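Gellville Opens Sorting Room for Mixed Household Plastics and Cans

Town expands drop-off program at the Mikkelsen Street depot

The Town of Gellville has opened a sorting room at the Mikkelsen Street depot for small household items that do not belong in the curbside cart. Residents may now bring toy parts, reusable cups, lids and other loose plastic pieces to the depot, together with drink cans, and leave them at the front counter during regular hours.

The room was fitted out over the summer in a former storage area next to the scale house. It replaces the outdoor cages that had been used for the same purpose and that were closed to the public in the spring. The work was paid for from the depot's existing maintenance budget, and the fee schedule for residents remains unchanged.

Under the new arrangement, items are received mixed and are separated indoors. Drink cans are set aside first and go out with the metals. Rigid plastics are then divided into clear or translucent pieces and solid-colored pieces. Anything that cannot be identified is held on a separate shelf until the end of the week, when it is either placed with one of the sorted groups or sent for disposal. 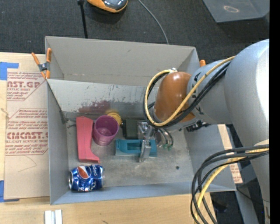
By the Communications Desk, Gellville Department of Public Works

A mix can be seen on the table: a blue Pepsi can in the same gray bin as a translucent purple cup, a pinkish-red plastic piece shaped like a boot and a long teal one. Loads of this kind were previously turned away at the gate, as the outdoor cages accepted only one material at a time.

The department received 59 written comments during the public review held before the room was approved. Most concerned opening hours and the handling of toys. In response, the evening hours have been extended by one hour, and toys in working order will be offered to the Kustora reuse shop before any sorting takes place. Items accepted by the shop are not returned to the depot.

Sorted plastics will be collected by Distex under an agreement that runs for 2 years and may be renewed. The company will supply its own containers and will report collected weights to the department each quarter. The reports will be posted on the town website with the minutes of the public works meeting.

Residents are asked to observe the following when preparing items for drop-off:

Empty all cans and cups and rinse them with cold water. Cans should not be crushed.

Remove batteries from toys and place them in the battery box at the entrance.

Bring no more than 5 bags or boxes per visit. Larger amounts require an appointment.

Do not include glass, light bulbs, garden hoses or any container that has held paint, fuel or pesticide. These items continue to be accepted at the hazardous waste window.

Parking is available along the north fence. The service road behind the building is reserved for collection vehicles, and residents who arrive on foot or by bicycle should use the gate beside the bus shelter. The 42 bus stops at the gate throughout the day.

Schools and clubs that wish to bring larger collections may request a drop-off time through the depot office. Requests for October are being accepted now. Groups should state the type of material and the number of containers they expect to bring.

A printed guide to accepted items is available at the depot counter, at Town Hall and at the public library. Questions about a particular item may be directed to the depot office during regular hours.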